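The arm stopped at pick 117 and did not say why.

Beathag Leckie had gone to the sink to rinse her cup. When she came back the log showed a grip fault, then a second one, then nothing. On the screen the Prusano software still said RUNNING in green letters.

She pressed the stop button anyway. Šimek had taught her that in July, her first week. Stop first, read later.

"It's the cable," she said when he picked up the phone.

"Which one?"

"I don't know yet. One of the black ones."

"Is your hand in the bin?"

"No."

"Keep it out."

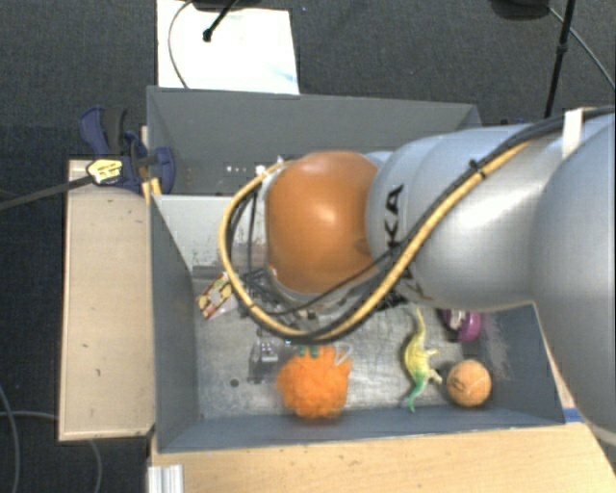
The arm over the bin, with the dinosaur and the orange pom-pom still to be picked.

He drove over from the Akberg office and got there in 11 minutes. He cut the power at the wall, waited, and ran his thumb down the bundle until he felt a soft place in the jacket. When he bent it, two strands of copper showed.

"It would have dropped out and come back," he said. "Program still running. You reach in for a toy, and it closes."

Beathag looked at the pom-pom. She had been about to move it before she went for the cup. It had been rolling away from the gripper all morning.

"Pruker has spares," Šimek said. "Write down the time."

She wrote 2:40 and signed it.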